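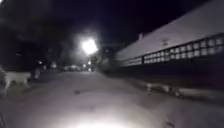 Home > Walks > Night walking > How-to

How to walk past loose dogs after dark

I do most of my walking at night, and dogs on the road used to send me straight home. Now I slow right down as soon as I spot one - no running, no staring. Point your torch at the ground in front of your feet, never in their eyes. Give them as much width as the road allows, arms by your sides, and talk in a low, boring voice (I recite my shopping list!). If one comes over, stand still, side on, and let it lose interest.

Comments (2)

Dineo Nkuna: The shopping list works in Flatstead too!

Pete: What if they bark?

We use cookies. Accept | Settings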